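Up before six again, and June isn't even hot yet, so I can't blame the weather. I lay there listening to the sprinklers next door and thinking about sourdough, which is a ridiculous thing to lose sleep over, but the starter has been sulking since the weekend and I was so sure I'd fixed it with the rye flour. I hadn't! It smelled like nail polish and had a gray puddle on top. I poured half of it off, fed it, and gave it a talking-to.

Maeve Madigan called while I was still in my robe. She wants me to bring two loaves to the Stiltside supper and I said yes before I remembered that I currently have no bread (typical me). She's doing her cold beet soup, the one that stained my good tablecloth, and she says 71 people have put their names down already. Last year it was 23 and we ran out of forks. I told her I'd look in the garage for the box of old silverware, and then of course I spent an hour out there reading my college letters and never found a single fork.

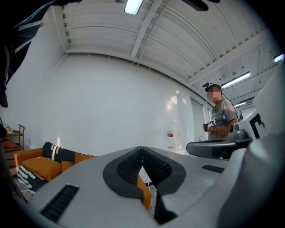

Vol. 11, p. 38

After lunch I drove out to Standau for flour. The mill shop had moved the big sacks to the back and I had to ask for help, and the boy carried one out to the car on his shoulder like it was a pillow. I got the coarse whole wheat too, mostly for the smell. The odometer on this trip counter rolled past 1,010 in the parking lot and I felt weirdly proud of the old car. I should reset that thing more often.

Rok Trajkovski stopped by around supper to return my cake pan, and stayed for eggs and toast (store bread, the shame). He thinks I'm keeping the starter too warm on top of the fridge and should try the pantry floor. His grandmother kept hers in the cellar in Grusudton, under a plate with a stone on it. I don't have a cellar but I do have a plate, so it's on the pantry floor now, next to the onions.

9:40 and I just checked it. A few bubbles along the side! I'm trying not to get excited. Need to buy salt, call Mom back, and look for those forks in the hall closet.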